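Remville Hall Users list
Search this list Search Advanced
3 min read

From: Yolanda Guzmán
Date: 2020-07-09
Subject: Re: Vacuum for the main room floor

I can answer most of this, having done the main room floor all of last month and again this week.

> I have the main room from now until the end of July and I would like to
> know which vacuum we are supposed to be using on it. There are two in the
> closet, the upright and the red canister. The upright leaves a line of
> grit along the wall and I think it is scratching the finish. Also, is
> the canister supposed to be that weak? I tried it for 5 minutes and it
> would hardly lift paper dust. Are there bags anywhere?

Use the canister. The upright has a brush roll that does not switch off, and it was bought for the carpet in the Nwosu Room back when there was carpet in there. It throws the grit forward on a hard floor and you end up chasing it to the wall. I would like to see it go, but that can wait for the next meeting.

On the suction, check the bag first. When I took over, the bag was packed solid and the one before it was sitting used on the shelf next to the new ones, so somebody may have put the old one back in. The new ones are in the Nerkel box on the second shelf, behind the mop heads. They come 8 to a pack and there was one full pack and part of another when I last looked. Push the cardboard collar in until it clicks. If it does not click, the lid will still close, and the dust goes straight into the filter.

If the bag is fine, look at the slide on the handle. It opens a small vent, and with the vent open you lose most of the pull. It gets knocked open when the handle goes back on its hook. Then take the hose off at both ends and look through it toward a window. I have pulled out a sock and a good deal of tape. 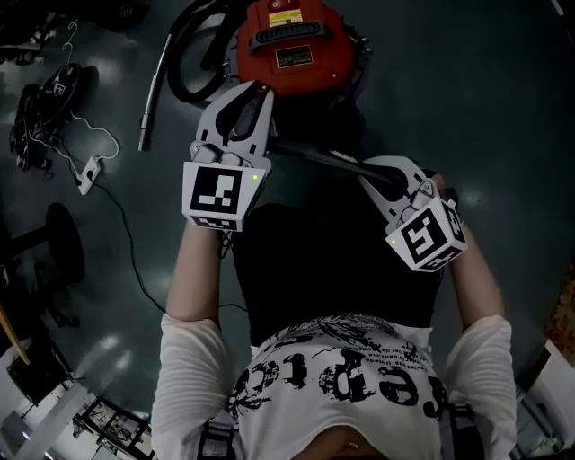 The red canister, with the black handle held at both ends.

For the floor itself, use the flat head with the bristle strip down. The plain head without the strip is for the stage steps. The floor is dark and glossy and every crumb shows once the overhead lights are on, so I do it with all the lights on and work from the stage toward the doors. Pull the canister behind you by the hose if you like, but lift it over the door sill. One of the back wheels has a crack in it already.

I timed it and the main room is 776 square feet without the alcove. It takes me two passes to get it right, the second one crosswise. The cord does not reach from the stage outlet to the doors, so change over to the outlet by the coat rack when you get halfway. Please do not use the thin brown extension cord. The vacuum is rated at 900 watts and that cord gets warm.

After vacuuming I go over it with the Clastex cleaner, one capful to a bucket, mop wrung out well. More than a capful leaves a film that shows footprints by the next morning. I did that twice before I read the label.

Two things I don't know. I don't know where the crevice tool went, and I don't know if the filter has ever been changed. If anyone has the original paperwork for the canister, please tell me the filter number and I will order one with the next batch of bags.

I can leave the closet key in the usual place after I finish tonight.

Yolanda

Contact the list owner | © 2020 Remville Hall Users | Back to top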